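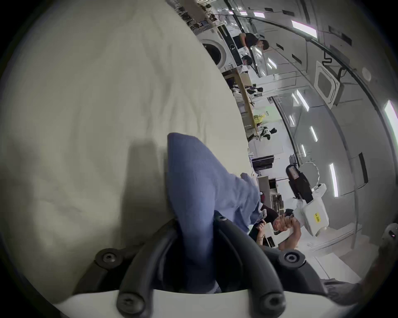 Do soft fingers hold cloth better than hard ones?
For thick cloth the difference is small, and for thin cloth the soft fingers were better in our trials, but they also wear faster and need more care.

This is the short version of what our group learned this spring when we compared two sets of fingers for the hand-held grippers. Many readers of the newsletter asked for the longer version, so I try to give it in this item. The full table of results is on the Quaye page of the internal wiki, and Nhyira Lamptey can give access to the people who do not have it yet.

We started with the Flernix fingers, which are hard and have a flat tip. Later we received the Illari set, with a softer tip and a small texture on the inside. Both sets fit the same mount. Changing them takes 12 minutes if the screws are not too tight, and much longer if the person before you was strong.

The task was always clothing. One person holds a gripper in each hand, takes the garment by two points, and folds it on the table. We asked every operator to do the same fold with both sets, and in a different order, so that practice would not help one set more than the other. In total we recorded 1000 folds. From these we removed the ones where the operator stopped to ask something, or where a battery became empty in the middle.
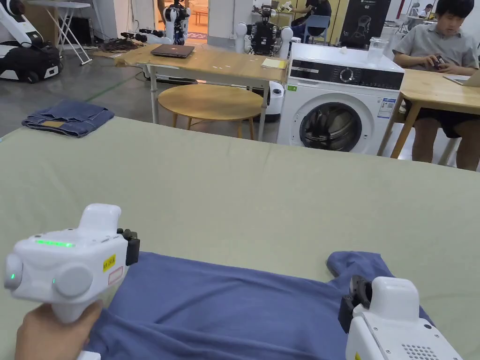

With T-shirts, the most common mistake was at the first pinch. The operator closes the fingers, lifts, and only one layer comes up, or no layer at all. The hard fingers missed the first pinch in 17 percent of the T-shirt folds, the soft fingers in seven percent. For jeans we did not find a difference that I would defend in front of a reviewer. Denim is thick and has an edge that is easy to catch, and all the operators said it was the least tiring garment.

Mariama Tetteh made a good remark about the table. In January we worked directly on a bare table top, and there the hard fingers slipped under the fabric quite well, but they also knocked on the surface, and after some hours this is unpleasant for the wrists. With a cloth on the table the knocking is gone. The problem is then that the fingers sometimes take the table cloth together with the shirt. If you do this at home in your own lab, pull the table cloth tight and fix it under the edge.

About the cameras I can say less. We changed the exposure setting one time during the trials, and I would prefer that we had not done it, as the early folds and the later folds do not look the same. Torbjørn Vik has written a small script that marks which recordings belong to which setting. Please use it before you train anything on these data.

What is still open is the wear. The soft tips lose their texture first at the outer corner, and we do not know yet after how many folds the grip becomes worse. Abena Mahama keeps the used tips in labeled bags and measures them every second week. We also want to try a mixed pair – hard finger on one side, soft finger on the other – which was proposed by two operators independently.

Operators who would like to join the next round can write to Abena before Thursday, June 25, 2026. A session takes half a day with breaks, and previous experience with the grippers is not necessary. Please bring one long-sleeved shirt of your own, clean, without buttons if possible.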